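Shape Sorting Board: Project Report

Design and Making, second term

My project was a set of chunky shapes on a wooden board, meant for small children to push about, stack and match up. I picked it because my little cousin had a sorting toy that drove everyone mad (the pieces were thin and slid under the sofa the minute you looked away), and I thought I could do better. I called the set Trundance, which my group said sounded like a bus company, but I'd already put it on my planning sheet by then so it stayed!

I started with paper. I drew loads of shapes, far too many, and cut the best ones out of card to see how they felt in the hand. Circles were boring. Anything with long thin points bent straight away. The six-pointed star was the one everybody picked up first, so I built the rest of the set around it and kept the other shapes much plainer.

The drawing bit on the computer took me ages. I'm quite slow at it, and twice I saved over the good version with the bad one. In the end I kept every version in its own folder, Worku 1 up to Worku 4 (Worku was just the password for the shared drive that month, don't ask), and after that I stopped losing things. The star got thicker each time. By the fourth go it was properly chunky and the points had a bit of meat on them.
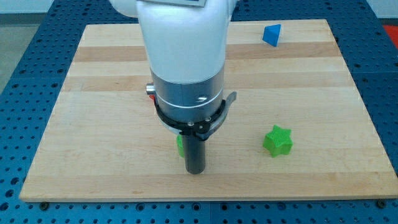

Green was my choice from the start. I did think about doing each shape in its own colour, but then a child could match by colour and never look at the outline at all, and the outline was what I cared about. Keeping mostly to green, with a bit of blue, also meant I could get by on very little material. My budget sheet allowed for 400 grams and I used 396, which is the closest I have ever come to planning anything properly.

The surface of printed plastic is something I went back and forth on. I had planned to sand everything smooth, and I did try it on a spare piece, but it went cloudy and dull and took a whole lunch break. The fine ribs give your fingers something to hold, so I left them in. I did run a bit of sandpaper over the points of my test star where they felt scratchy.

For the board I wanted wood and never really considered anything else. A bright plastic block looks great on it, and it makes a nice solid knock when you put a piece down. Mine came from the Hiren offcuts bin, so it cost me nothing but a morning of digging.

If I did it again I'd make the first star bigger on day one and skip two whole versions. I'd also draw a proper storage tray, as at the moment the set lives in a shoebox with a rubber band round it. I've started sketching one with a slot for each shape, and the star slot is already giving me trouble at the corners.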